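Folding the Big Sweaters
By Csaba Borbély
July 8, 2026

I know, I know, it's July and I want to talk about sweaters. But summer is when I finally get around to the winter shelf, and every year I'm surprised by how much I enjoy it! A knit that spent February being yanked over somebody's head deserves half an hour of kindness before it goes away, and a bed is the best place in the house to give it that.

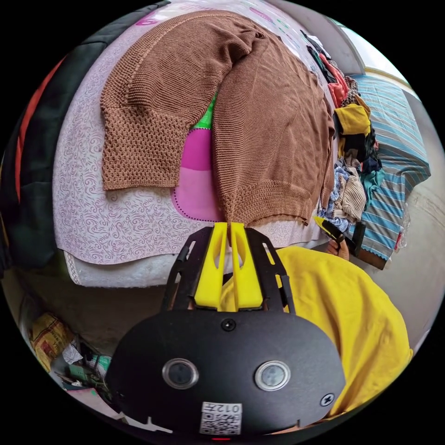
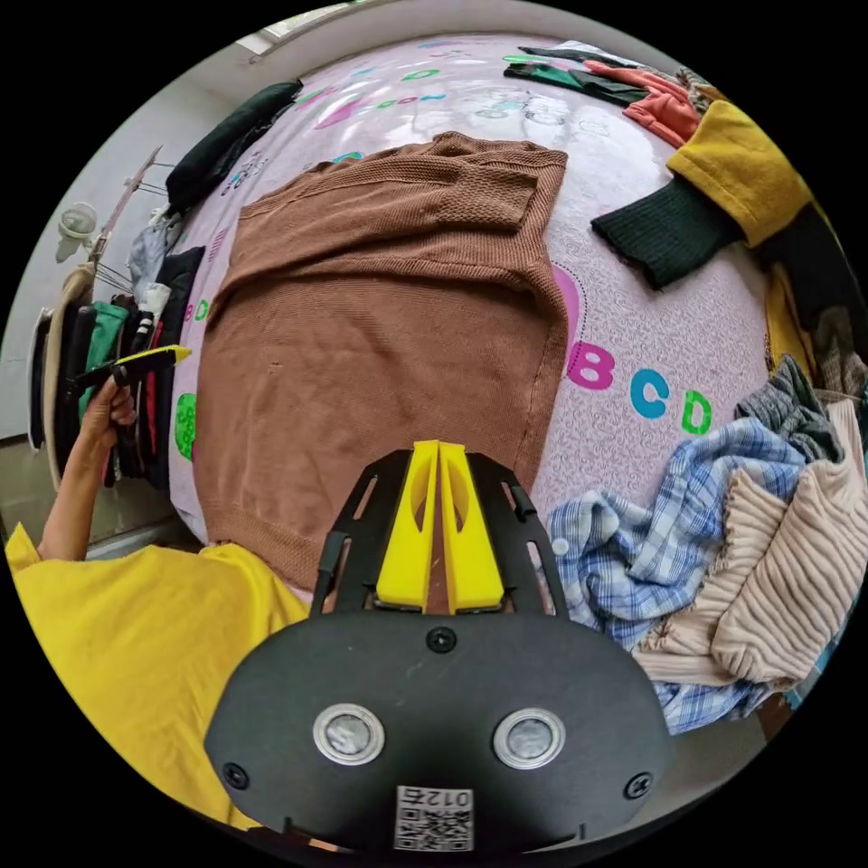 A brown knit on a bed, ribbed hem and all.

So, the bed. I used to fold on the kitchen table and I always ended up with a sleeve hanging over the side, stretching itself longer while I hunted for the other one. On a mattress the whole garment gets to lie down. The sheet grips the yarn a little, too, so when you smooth one half the other half stays where you put it. (Make the bed first. Folding on top of a rumpled blanket is like rolling pastry on gravel.)

My method has barely changed since I started writing for this newsletter. Lay the sweater face down and pat it out from the middle toward the sides with flat hands. Patting matters more than pulling. If the hem has gone wavy, pinch the ribbing together in small sections and let it settle back to its own width, and do the same at the cuffs. Ribbing likes to be reminded where it belongs!

Then the sleeves. Fold each one straight across the back, and if it's a long one, turn it down at the shoulder so it runs toward the hem. You want the thickness spread out, with no fat lump in the center. Bring in the sides by a hand's width, then fold up from the bottom in thirds. Heavy cables get folded in half and left at that, since a third fold just makes a brick that topples over.

Textured stitches need a bit more thought. Open lattice patterns catch on everything: rings, zippers, the corner of a drawer. I turn those inside out before folding, and I keep them at the top of the pile so that nothing gets dragged across them on its way out. A reader wrote in after the last issue to say she slips a pillowcase around hers, and I've now tried it on two cardigans and love it. It breathes, it's washable, and you've surely got an odd one somewhere.

Before anything goes on the shelf, look it over in good light. I do the front, the back, the underarms and the inside of the collar, and I pick off whatever bits of lint I find as I go. Anything that needs a stitch goes in a separate pile by the door. Don't put it away "for now." I once put a sweater away for now and met it again three winters later, with the same hole and a friend for it.

A few of you asked what I store mine in. I have two Skudik boxes under the bed and one old suitcase on top of the wardrobe, and the suitcase is my favorite by far. Whatever you use, leave some air at the top. A squashed sweater comes out in the fall with creases that take days to drop, and it's such a letdown on that first cold morning when all you want is to put it on.

And do wash first, please. Cool water, a gentle squeeze in a towel, flat to dry. Even the ones you only wore twice.

We now have 108 people signed up for the folding and mending thread, which makes me very happy, and the tips there have been wonderful. Next time I'd like to write about kids' knits and what to do with the ones that are too small but too loved to give away. Send me your ideas, and send me your worst drawer!

Recent items
Darning a heel without a darning egg
What to do with single socks
Fitted sheets, one more try
The Hsu method for hanging pants
Reader drawers: 71 before-and-afters
Lavender, cedar, or nothing at all?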